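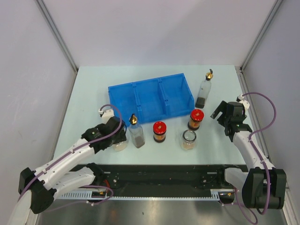 Assunto: Re: Arrumação dos frascos de tempero

Asuka Nagano escreveu:
> Comprei o organizador azul de três divisões, mas ainda não sei o que
> pôr em cada uma. Os dois frascos de tampa vermelha ficam juntos?
> E o que faço com a garrafa alta, que não sei se cabe?

Olá, Asuka,

Eu poria os dois de tampa vermelha na mesma divisão, a da direita. São iguais e assim não se anda à procura do segundo quando o primeiro acaba. Na fotografia estão separados, um à frente e o outro mais atrás, junto da garrafa alta.

A divisão do meio deixava para a garrafa quadrada, a do bico dourado. Convém medir antes a altura da prateleira, porque o bico ainda ocupa espaço. O frasco pequeno de vidro pode ir para a esquerda.

Quanto ao frasco aberto, vê se encontras a tampa. Se não aparecer, a Wemari vende tampas avulsas, em embalagens de 2. Lava-o antes de o voltar a encher, ainda tem um resto bege lá dentro.

A garrafa alta de plástico eu deixava fora do organizador, ao lado, como está agora. Tenho uma parecida e no armário tombava sempre que tirava outra coisa. O fundo escuro é molho ou são especiarias? Se for molho, vai para o frigorífico.

As etiquetas que uso são as da Takagi, o rolo traz 266 e dura quase 3 anos. Posso levar-te algumas na terça-feira.

Heidrun Lanz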